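Notes for week 2: Why shops put things where they put them

Okay, so last time we got stuck on the supply and demand curves and I promised we'd do something you can go and see with your own eyes. Today is store layout. You don't need any math for this one apart from a bit of percentages near the end, so bring a calculator or just use your phone, I don't mind.

Start with the word itself. When retail people say "layout" they mean two things that get mixed up all the time, even in the textbook (look at chapter 4, where the author swaps between them on the same page). One is the floor plan, meaning where the aisles and the counters and the doors go. The other is placement, meaning which product gets which spot on which shelf. Floor plans change maybe once in ten years because moving a freezer costs a fortune. Placement can change overnight. Keep those apart in your essays, please! I took marks off for this last term and I'll do it again.

Floor plans first. The three you need to know are grid, loop and free flow. A grid is your normal grocery store with long straight aisles. It's cheap to build, easy to restock, and regular shoppers get fast at it. A loop takes you around the store on one main path. Free flow is what you get in clothing stores and gift shops, where you sort of wander from table to table and end up holding a candle.

Most real stores are a mix. The Ghasemi grocery we've been using as our case is a grid in the middle with a loop around the outside, and the bakery corner is pretty much free flow. When Fatemeh Zamani came in to talk to last year's group (she ran that store before she moved over to training) she said the bakery corner was never planned. They took out a broken display case, put two tables there for the time being, and sales went up, so the tables stayed. I love that story, and it's a good one for the exam, but do be careful with it. One store, one change, and the holidays were coming. We'll come back to what you can and can't claim from it.

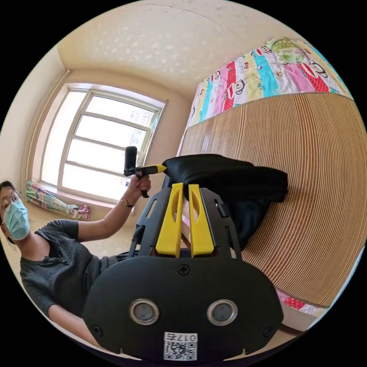

Now placement. The old rule is "eye level is buy level", and you'll hear it in every retail job you ever have. The idea is that people pick from the shelf they see without bending or stretching, so that's where the store puts whatever it earns the most on. Cheap basics go low, big heavy packs go at the bottom, and odd sizes go up top. Kids' cereal sits lower than you'd think - whose eyes are we talking about, after all?

Suppliers will pay for a good spot. That payment is called a slotting fee, and it's in your glossary. A small brand often can't afford one, and this is where our second case comes in. Wendau is the little tea company from the reading. They couldn't pay for shelf space in the tea aisle, so they asked to hang their boxes on a clip strip next to the honey. No fee, and much less competition. Think about who gains here and who might be annoyed. (The honey people, for a start.)

Right, the percentages. In May, Wendau sold 117 boxes in the store before the clip strip went up. In the same number of weeks afterward they sold 352. Work out the increase. If you got just over 200 percent, well done. If you got just over 300, you divided the new number by the old one and forgot to take away the 100 you started with. It's the most common slip on this whole course and I still catch myself doing it.

Next question, and have a proper think before you answer: did the clip strip cause it? What else could have changed? Price, weather, a coupon, somebody else's tea running out? Write down at least two other explanations and what you'd need to know to rule them out. Siriporn Chaimongkol's article in the reader is very good on this, mostly pages 49 to 53. Skip the bit with the regression tables unless you're feeling brave.

For next time, visit any store you like and sketch the floor plan. It can be rough, pencil is fine. Mark the doors, the registers, and where the milk is. Then pick one shelf and note what's at eye level and what's at the bottom, with prices. Ask before you take photos, as some managers don't like it.

We'll compare sketches at the start of class and then move on to pricing, so read chapter 5 up to the part on discounts.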